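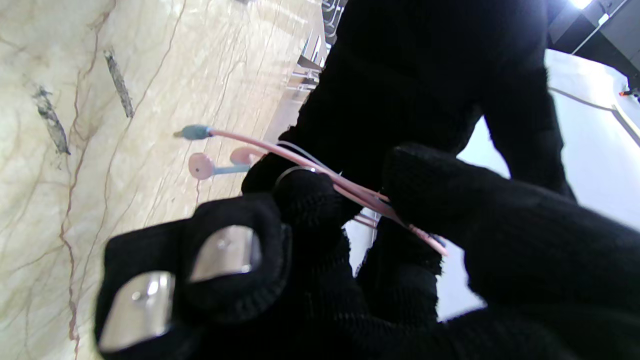
Pink wired set at the marble table, cable between the gloved fingers, plug end to the left.

Monday, November. Cable sorting and winding, second session.

Carried on with the wired earphones from the Cifuentes box. 24 sets on the list, 12 wound and bagged last time. Target for today was 6. Wired sets only; the wireless ones stay in the Ranex bin until the charging cases have been matched.

The pink set is entered as line 13. Pale pink cable, teal-blue plug housing with a metal jack tip, two pink earbuds. On at least one bud the head is pink and the stem pale blue. There is also a thinner pale blue-white strand up near the buds. The old inventory sheet has it as "pink, plain", and that won't separate it from the other pink set further down the list. Sheet corrected to "pink / teal plug".

Procedure, as amended after last session:

Find the plug first and lay it pointing away from the operator. Run the cable out from the plug and clear any loops before touching the buds. Pair the buds so the heads sit level, then wind from the bud end in a flat figure eight. Leave a hand's width free at the plug. Close with one paper band, no wire ties. Wire ties marked the insulation on two of the Findent sets and those are now rated B.

Winding from the plug end was tried last session and dropped. The buds end up on the outside of the coil, catch on the bag, and pull the last two turns open. Bud end first takes longer to start but the coil holds its shape.

Continuity check goes before winding, not after. Meter on the jack, flex the cable at the plug housing and again at the split. A reading that jumps while flexing is a fail even if it settles. Fails go in the gray tray with the line number on a strip of tape, unwound. Last time three were wound and bagged before checking and had to be opened again.

Line 13: left channel steady, right channel steady, no change on flexing at either point. Rated A. Wound on the second attempt; the first came out too tight at the split.

Lines 14 to 16: all A. Line 15 has a kink near the split that will not lie flat. Tried hanging it with a clip on the plug for 45 minutes, slight improvement. Bagged as is, with a note.

Line 17: right channel drops out on flexing at the plug. Gray tray.

Line 18: A, but one ear tip missing. Spare tips are in the Cliline drawer, medium only. Fitted a medium pair so both sides match and changed the size on the label.

Surface: the marble is good for laying out, the cable slides and loops open without dragging. The drawback is that pale cables are hard to pick out against the cream, and the veins are close enough to a thin cable to be a nuisance when looking for the end of a strand. The white sets come next — put the dark mat down before starting those.

Labels: the small bags take the narrow label only. The wide one wraps over the seal. Reorder narrow, one roll left.

To do
Lines 19 to 24
Dark mat from the cupboard
Retest line 17 with the other meter lead before writing it off
Check the second pink set against the corrected sheet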